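Stusutgate Boards > Paper & Print > Show and Tell
Thread: Brochure layouts, what do you keep?

clarnetti_press wrote:
Hi all, warm hello from a chilly December kitchen table! I've been going through my trade brochures again (714 of them in the boxes at last tally, my poor shelves) and I keep coming back to this one on digital twin factories. I know nothing whatsoever about factories, but I do love a spread that gives each page its own job, and I'd like to hear how you all feel about it before I redo our own little catalog for the spring.
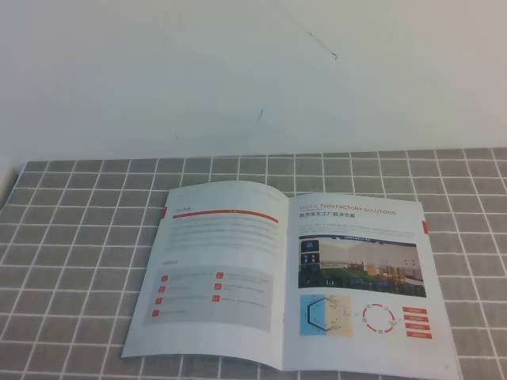
What I'm chewing on is whether to run the heading in two languages the way they do, English first and then Chinese underneath. Half our customers at Clarnetti read Spanish first, and I've been putting off the question for far too long.

Erura wrote:
Oh, I like that a lot! Two languages in one heading is friendly, and it saves you printing two versions. My only worry is the left page. That's a whole lot of small gray text under a big red bar, and my eyes are not what they were.

stusut_6 wrote:
I'm going to disagree, sorry. I'd do separate versions every time. We tried doubling up on a run of 1,000 and by the time everything was in twice there was no air left on the page. The little red squares in the gray panel are nice, though. I'd steal those for a price list.

clarnetti_press wrote:
Fair point about the air, and thank you for being so kind about it. I was only thinking of the headings, with the body text left in one language, but maybe that's the worst of both? I also keep looking at the lower part of the right page, where they put the diagrams under the big picture. 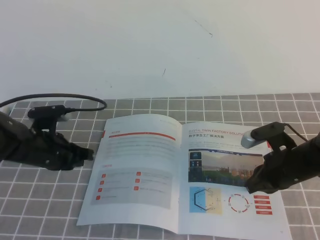 Spread open on the gray check cloth, red ring diagram at lower right.

Erura wrote:
I'd leave out the ring, personally. It's pretty, but with the hexagon beside it and those red labels too, I don't know where to look first.

stusut_6 wrote:
See, the ring is my favorite part! Give it a bit more room and it would be lovely. Mock up 2 pages on plain paper and post them, and I'll have a look Thursday after work.

clarnetti_press wrote:
Will do, kettle's on and scissors are out.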